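Clearing plates with two arms: tips from the bench
Filed under: Kitchen / Table clearing

These notes come from the Treneck trials, 148 runs of one job: scrape the plate, stack it, put waste in its own tray. A learned policy drove both arms. Training used 1110 demonstrations recorded by hand.

Tray color. Use a bright tray for dishes and a dark one for waste. With two trays of the same color, the policy confused them more often than it made any other error.

Overhang. A plate that sticks out past the tray rim is easier to pick up than one lying flat inside it. The lower finger needs a gap. If a plate sits flush, push it toward the rim first.

Scraps. Thin curled scraps stay on the plate when it is tilted slowly. Tilt to 45 degrees, hold, then tap once on the edge of the waste tray.

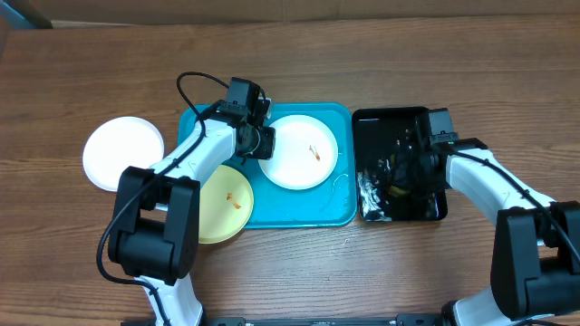

Wyn Mostyn wrote in to say that the tap did nothing for dried sauce on the Jotard plates, and that a 3 second soak before the tilt made no difference either. Scraping with the edge of a second plate worked better, at the cost of a longer run.

We have not tested soaking. Plate-on-plate scraping was left out of the demonstrations and would need its own set.

Foil. Crumple it before it goes in the waste tray. Flat foil reflects the overhead light and the grasp point drifts.

Cables. Leave a full loop of slack at the wrist. Tape the rest along the link and check the tape before each session.

Next: the same job with bowls.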